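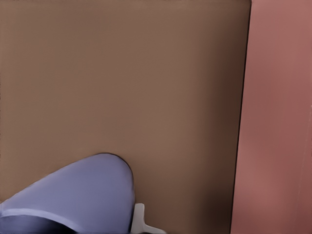
*The wrist view from the simulator, with the lavender finger in the corner and the white part of the gripper tucked in beside it.*

I spent most of January 22, 2022 looking at a brown surface and a pink one, and I've rarely had a better day at work!

Custódio Paiva looks after the pick cell at Coetzee, the one everybody calls Arlow, and he does the fiddly part of the setup on a screen before he goes near the real arm. He builds the cell in a simulator called Trellik (plain colours, no labels, nothing pretty), parks the gripper and looks out from the wrist. What he's after is how much of the view the finger eats up. Too much and the arm can't see what it's reaching for — too little and you lose the tip, so you've no idea where you're about to touch.

"Read me the top of the curve," he said, and I squinted at the dome of the finger against the brown and gave him a number. He nudged the camera mount 2 millimetres and we did it again. And again! Once he's happy he runs 200 simulated reaches and goes to put the kettle on.

The shadows matter more than I'd have guessed. There's a dark band down the right of the brown, just before the pink starts, and in November the software took one very like it for the edge of a panel. The arm kept stopping short, and Custódio lost 40 minutes blaming the cable. Now he checks that strip first, every time, and turns the lamp in the model until the real edge is the line the software picks.

Then it's out to the floor with a hex key. The mount on the real arm is from Stellen and it has two screws, one of which is a pig to get at with the finger fitted (he takes the finger off, I would have scraped my knuckles). He snugs both, wiggles the bracket, snugs them again and writes the offset on a strip of tape inside the cabinet door, under all the old ones.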